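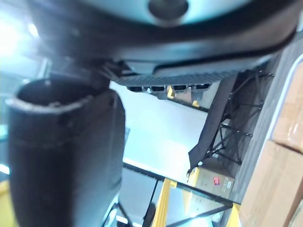 Adjunto 1. Borde estriado y ranuras, con la pestaña amarilla debajo.

Ticket 161
Abierto por: Noura Nimri
Fecha: 11 jul 2021
Área: estantería amarilla, recepción de piezas Pronia
Estado: en curso

La carcasa negra grande no asienta en la cubeta. Queda ladeada y la tapa no cierra. Con el lote de abril entraba sin problema, misma cubeta segun la hoja de Avico. Necesito saber si se puede mandar así o si hay que pedir otro embalaje.

Probado hasta ahora:
- girarla media vuelta: igual
- sacar el cartón del fondo: baja 2 cm, sigue sin cerrar
- ponerla boca abajo: no, apoya sobre los herrajes

Azlan Ngau pregunta si vale la caja amarilla de plástico. Por largo sí, por alto no lo sé, falta medir.
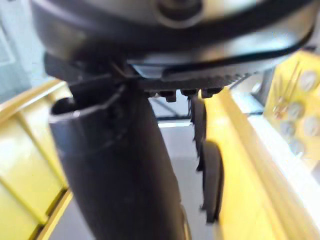 Adjunto 2. Caja amarilla, pared con nervaduras.

Medido: 22 cm de alto útil. Justo no llega. Descartada.

Otra cosa, lo pongo aquí para no abrir otro ticket: las cajitas negras cuadradas y las tapas redondas metálicas no vienen en la hoja de Avico. Están en la estantería, no las guardo hasta que alguien me diga la referencia. ¿Son de Amness?

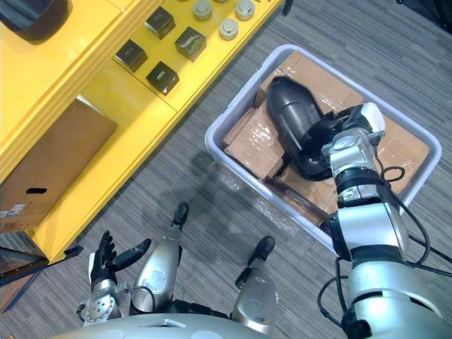 Khalil Khoury

Hola Noura. Las cajitas van aparte, no las metas con la carcasa, que se rayan las tapas. La referencia te la paso mañana, la tiene Mehrangiz. Etiqueta de la caja de cartón de abajo: mándame el número escrito, en la foto no se lee.

Con la carcasa prueba esto: cartón sólo en los laterales, nada en el fondo. Y el plastico fuera del todo, hace bulto. Si aún así no cierra, va sin tapa y con film, Yeoh lo acepta para traslados entre salas. Para transporte por carretera no.
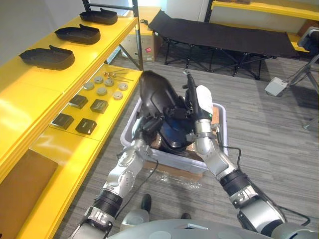
Ojo también con las bandejas negras, van en la balda de arriba y ahí se quedan, el pedido de bandejas es otro. Las varillas finas, atadas con brida, que los racores se enganchan con todo.

Cambio prioridad a media. Asignado a Amancay Espinoza por si hay que pedir cubeta más honda. Noura, confírmame lo de la tapa antes de cerrar, porfa.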